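# Anetti Countertop Water Jug

Some people want a water jug with an app. The Anetti holds water, and when you tip it, the water comes out. We have sold it since our shop was one shelf and a cash box, and the most frequent complaint is that it doesn't do anything else.

**The basics**

- Capacity: 2 quarts
- Body: light-blue plastic, see-through enough to tell when it's your turn to fill it
- Cap: screw-on, teal
- Hand wash only (see below, and please do see below)

**About the dishwasher**

The jug is not dishwasher safe. This is printed on the base, on the box and on the slip inside the box, and every July we still get a parcel containing something that looks like a melted hat. Barbara Kurek handles returns and has kept the best ones on a windowsill. She will not send you a new jug, but she may ask for permission to keep yours.

Warm water, a drop of dish soap and a bottle brush will do. If your brush doesn't fit the neck, the Siltoro slim brush does, and we sell it for slightly more than a brush ought to cost.

**Filling and pouring**

Leave a little room at the top. A jug filled to the brim pours onto the table first and into the glass second. Take the cap off all the way before pouring; half a turn gives you a thin sideways jet that Elżbieta Czarnecka in our packing room calls "the garden setting."
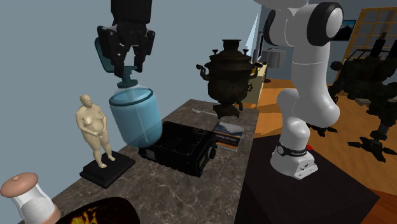 *Light-blue jug with teal neck and cap, over a marble counter. Rendering.*

**Will it fit in the fridge?**

In the door, usually. Lying down, yes, if you trust the cap more than we do. Owners of the Rutkowska compact fridge report that it fits once the middle shelf is removed, along with everything that was on it.

**Spare caps**

Caps vanish. Order part 31, sold singly or in bags of 100 for schools, offices and one household in particular. The older Jerkodent caps look the same and screw on nicely, then leak. Don't buy them, even at that price.

**Returns**

Unused jugs can come back within 31 days. Used jugs can come back too, but they'll be going home again at your expense. Write to Barbara before posting anything, and tell her if it has been near a dishwasher. She'll know anyway.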